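Vurkico Gidus 2
Bench-mounted helper arm for homes and small shops

Home > Equipment > Arms > Gidus 2

In stock. Ships in two boxes. The heavy one is the base.

Overview

The Gidus 2 is a single arm with a two-finger gripper, a camera at the wrist and a clamp that fits most counters and workbenches. It picks things up, moves them and puts them down. On a good day it does this in the order you wanted. We sell it to small shops, schools and the kind of household that already owns a label maker.

Please read the next part before you add it to your cart. Returns cost us both money.

What it does well

Sorting parts into trays, as long as the parts are rigid and not shiny. Moving cups from a rack to a shelf. Loading the same jig with the same blank, over and over, without asking when lunch is. Wiping a flat surface in straight lines, including the bits you already wiped.

In our own shop a Gidus 2 loads blanks for the Charpentier drawer-slide line. Its longest run so far is 423 blanks without a hand laid on it. Blank 424 went in backwards and so did every one after that until somebody looked up.

What it does, with supervision

Folding hand towels. It will fold a towel in 43 seconds if the towel starts out flat and square. Most towels don't. Bath towels are beyond its reach and fitted sheets are beyond ours.

Emptying the top rack of a dishwasher. Plastic is fine. Stemware is between you and your insurance.

Watering plants. It has no opinion on whether the plant needed it.

What it doesn't do yet

Laundry from start to finish. Cooking anything. Pet hair. Socks, in the sense of pairs. Finding the thing you dropped behind the other thing. Carrying anything up stairs, because it's clamped to a counter.

If a video has led you to expect one of these, check whether the video has been sped up, and then check the corner of the screen for somebody's elbow.

Teaching it a chore

You can teach the Gidus 2 by hand, moving the arm through the job while it records, or with a headset and the optional Skusonero teleop kit. Hand teaching is fine for anything with a fixed start and a fixed end. Use the headset for cloth, clutter and anything that moves when you touch it.

Plan on 200 demonstrations for a simple pick-and-place chore in one spot under one set of lights. Our towel routine took 1402. Arif Mridha in product support recorded most of them and now folds his towels at home by throwing them over a door.

Vary the starting position as you go. If every cup starts on the left, you will own a machine that believes in the left.
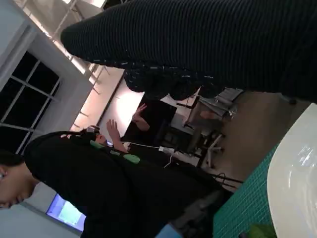

Can it clean my kitchen while I'm at work?
Not yet – it can do one or two jobs on one counter, and we recommend you stay in the house while it does them.

Does it need the internet?
Only for updates and for sending logs to support. Recorded chores run on the controller in the base.

What happens when it drops something?
It carries on as though it hadn't. Turn on "check grip" in the settings and it will stop and beep instead. The beep can be made quieter but not nice.

Can I run two arms side by side?
Yes, from one controller, provided they have separate clamps. They don't share tasks. They will both go for the same cup.

In the box

Gidus 2 arm, base with controller, counter clamp, two sets of finger pads (soft and very soft), power supply, hex keys, printed guide. The Skusonero kit is sold separately and includes the headset.

Availability

The long-reach version was due in September and has been moved back. Put your name on the list and we'll write when there's something to say – the list has been quiet so far.

Page updated 25 April 2018

Related items: spare finger pads, wide clamp, Skusonero teleop kit, cable clips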